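Home | Blog | About | Robot Stuff | Archive | Subscribe

Soft Things Are Hard: What We Learned From 3868 Tries

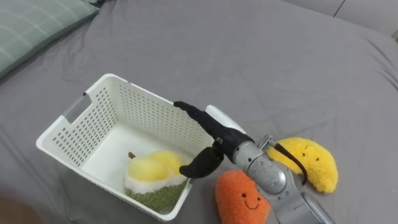 So I promised back in October that I'd write up the plush toy work once we had numbers I trusted, and we finally do! If you're new here: I work on grasping, mostly the boring end of it (collecting data, cleaning data, arguing with data), and for the past several months my whole life has been about getting a robot arm to tidy stuffed toys into a basket.

The question was pretty simple. When you teach a policy from human demonstrations, do you get more out of lots of clean, perfect ones, or out of a smaller pile where the person messes up a bit and fixes it? Everyone I talk to has a gut feeling about this. Mine was "clean, obviously," and I've had to eat that one.

We had 3000 clean demonstrations. Grab toy, lift, move over the basket, let go, done. Anything with a fumble in it got tossed by our filter script, which we call Harahap and which I wrote in one evening and have regretted ever since. Then Zorica Perić, who runs the other half of this project, went digging through the rejects and pulled out 727 where the person driving had a bad grip or missed the basket and recovered. Her idea was to train on those alone, with the fumbles left in, and see what happened. I figured we'd waste a weekend of GPU time.

Well. We ran 894 test trials on each policy, same toys, same basket, starting layouts shuffled the same way for both. On the easy layouts (basket flat, toys spread out, nothing touching) the clean policy won, and it wasn't very close. It's smooth and quick and lovely to watch. But once toys were bunched up near the rim, or the basket was sitting at an angle, the little fumble-trained policy pulled ahead and stayed there. It would get a finger on the wrong side of the rim, back off, and come in again. The clean one would get a finger on the wrong side of the rim and just... keep going, dragging the basket across the sheet like a dog with a sock.

And I get it now, sort of. The clean data never shows what to do from a bad spot, so the policy has no clue it's in one. People who do driving stuff have known this forever (small errors pile up, you drift off the path you were trained on, and then everything is strange to you). I'd read all of that! I'd just never believed it would matter so much for something as short as dropping a toy in a basket.

The bed sheet was a bigger deal than I expected too. We started on a bare table and everything looked great, then moved to fabric and both policies dropped a lot. The surface gives, wrinkles move when a finger drags through them, and the toys sink in a bit so your height estimate is off. We collected everything over again on the sheet. All the numbers in this post are from the sheet runs, so please don't compare them with the table ones from my older post.

Some toys are just mean, by the way. The banana-looking one is so shaggy that the fingers close on fluff and you think you've got it. The durian is my favorite and also the worst, with that nubby husk on one side and soft lobes on the other, so the grip depends completely on which way it's facing. Zorica wants more durians. I want fewer.

Then we mixed the two sets, which is what we should've done first. Mixed beat both on the hard layouts and nearly matched clean on the easy ones. What I can't tell you yet is the right ratio. We only tried dumping everything in together and one version where we showed the fumbles twice as often, and the second was slower without being any better. It gets hesitant, kind of pokes at the toy before committing.

Next up is running the mixed policy on the Pirkura baskets, which are taller and floppier, and I'm already dreading it. I also need to rewrite Harahap so it tags fumbles and stops throwing them in the trash.

Comments (4)

sollik_fan: How do you decide what counts as a recovery? Seems like someone could fumble for a full minute and technically recover.

Reply from author: We had a time cap, and Zorica watched every one herself. It's a judgment call in places, and I'd love a second person labeling them.

Brovatside: We saw the same hesitation when we oversampled corrections on towel folding. Trimming out the part before the mistake helped us some.

mtk: team durian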